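Project report: Teaching a gripper to fold laundry
Mark Anthony Cruzado

1. What I set out to do

The proposal for this project said that a student with a bench in a shared workshop could collect enough hand-guided examples to train a small arm to fold a T-shirt. I wrote that sentence in February and I believed perhaps half of it. My supervisor at Flurnier wanted the other half tested, so this report is mostly about where the claim is weak.

The method is simple to describe. A person holds the gripper, does the task by hand, and the recording is later used to train a model called Pitix. The arm itself, a second-hand Baudry, is not needed until the end. I liked this, as the Baudry spent most of the summer in pieces.

2. Collecting the examples

I recorded 793 attempts at the bench. After throwing out those with missing data I had 678. The Pitach guide suggests 400 for a task of this size, so on paper I had plenty. I now doubt that the figure means much for cloth. A cup is the same cup each time you pick it up. A shirt is a new shape every time it lands on the table.

The left-hand unit, kit23, did most of the early work. Closing the jaws on a fold is easy enough for a person, who can feel when the fabric has bunched. The model gets none of that feeling, and I don't see how more recordings would supply it.
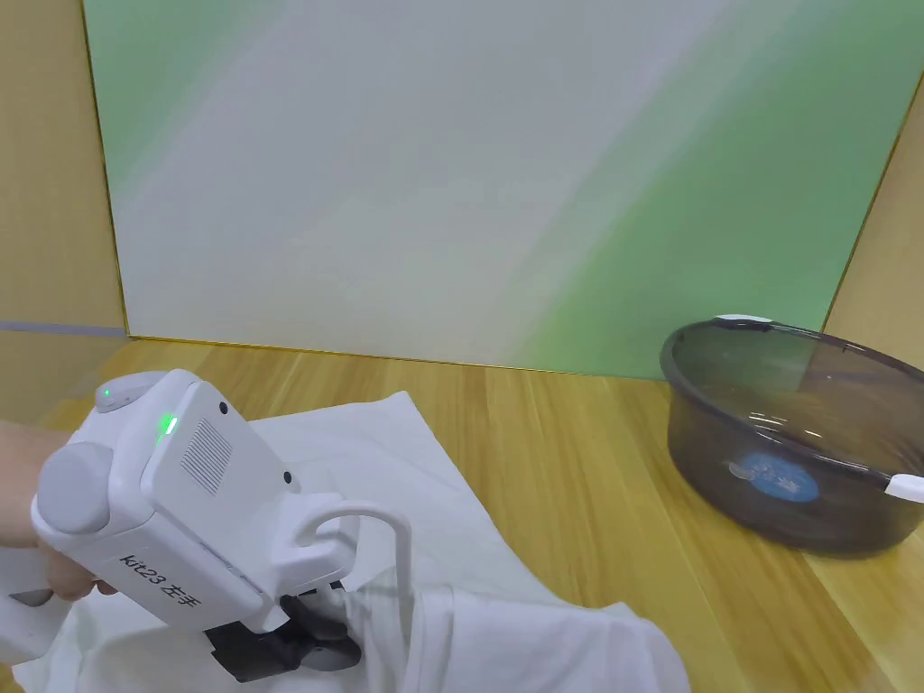

Shared workshop, Flurnier
October 20, 2023

The jaws have a fold of white cloth between them and both green lights are on, and I have learned not to read too much into either. A lit unit tells me very little about the quality of a recording. Several of my worst files came from sessions I had marked as good in the notebook.

3. Results

Once the arm was back together I ran the trained model on a shirt laid out by hand. It gripped an edge more often than I expected – and then had no useful idea what to do with it. Only 5 runs ended in anything I would call folded, and I was being kind.

The Pitach guide shows much better results. I could not find out how their shirts were laid out beforehand, or how many runs were left out.

4. What I would change

Fewer recordings, with the starting shape of the cloth written down for each one. I would also start with a tea towel. The bench is booked by another group until the end of term, so the towel will have to wait.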